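Label news: Tarigan signs to Skotel, first 12-inch in March

Producer Selamawit Degefa, who records as Tarigan, has signed to Skotel for two releases. The first is a four-track 12-inch titled Trovton, due in March in a pressing of 1,000 copies. A digital edition follows on the same day, with one extra track that did not fit the vinyl running time.

The tracks were written on a small hardware setup: one drum machine, one monophonic synth, a spring reverb and an eight-channel mixer. Each was recorded as a single stereo take with no overdubs. Tempos run from 118 to 134 BPM. The A side is the slower of the two and is cut at 33 rpm, the B side at 45. 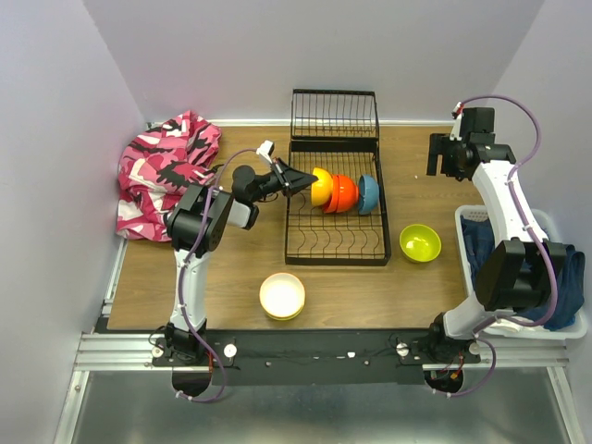
Robot arm at the dish rack, with yellow, orange and blue bowls.

Wyn Pumphrey handled the mastering at Zasthorpe. The low end was summed to mono below 120 Hz before cutting, and the hi-hats on B1 were pulled down by 2 dB after the first test cut showed distortion near the label. A second test cut was approved without changes. Lacquers have gone to the plant, and test pressings are expected before the end of the year.

Degefa came to techno through radio work, where she edited speech for 6 years. Some of that method carries over. The vocal fragments on A2 are cut from her own voice memos, pitched down and gated by the kick drum. She does not use loops longer than one bar, and most of the movement in the tracks comes from filter and reverb changes made by hand during the take.

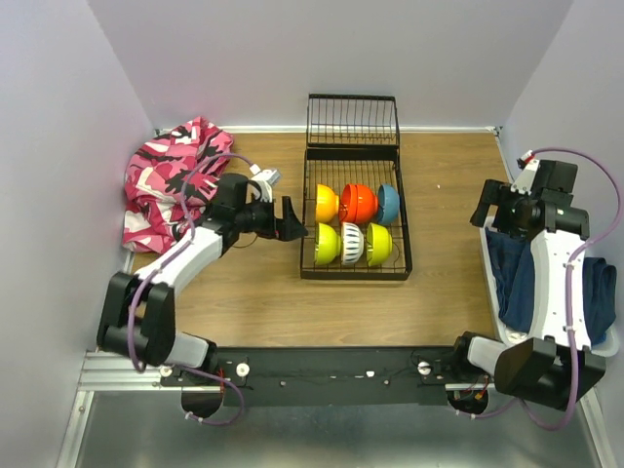
Two arms at the rack, pink camouflage cloth at left, navy blue cloth in the tray at right.

Tarigan plays live at Zasthorpe on Saturday, September 3, 2022. The set is 60 minutes and uses the same equipment as the record, with the mixer feeding the house system directly. Doors are at 10 p.m. and the live set starts at midnight. Pumphrey plays records before and after.

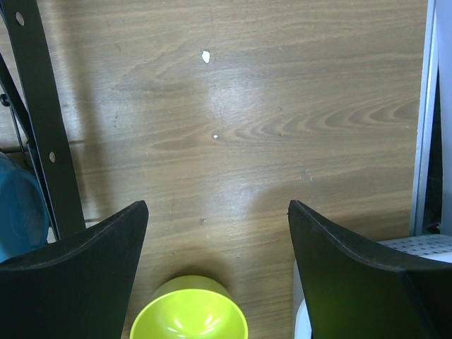 Preorders for the 12-inch open on the Skotel site the Monday after the show. Subscribers to this newsletter get the link one day early. Orders ship from the label in plain card sleeves with a printed insert. The second release has no title or date yet.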